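April, nearly midnight

Well, I finally did the jewelry! Tamsin has been after me for weeks (she says a person shouldn't own 69 hair ties and no working system) and tonight I ran out of excuses. I put the radio on, made tea, forgot the tea, and spread everything out on the bed.

Half of it I'd forgotten I had. The brown prayer beads, the silver bangle with its little charm, the pale pink bracelet I wore all through that summer at Nélida's - I could have sat there for hours just remembering. I think I did, a bit.
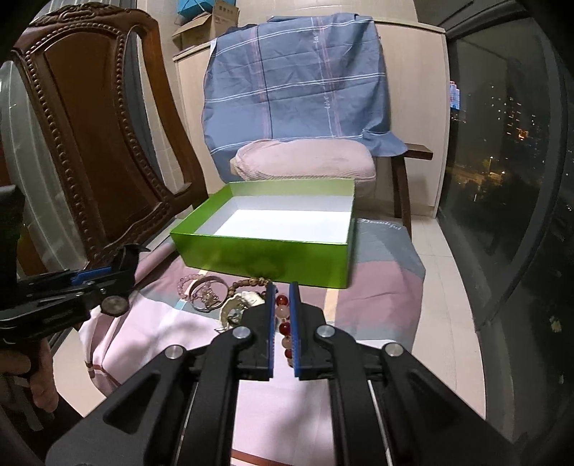

Anyway, the green box is going to be home for all of it, and I am not buying another organizer, not even the Rostholm one. Dexter wants to come by at 8 tomorrow for breakfast, so I should sleep. Must ask him about the earring I lost at his place. And call Mom!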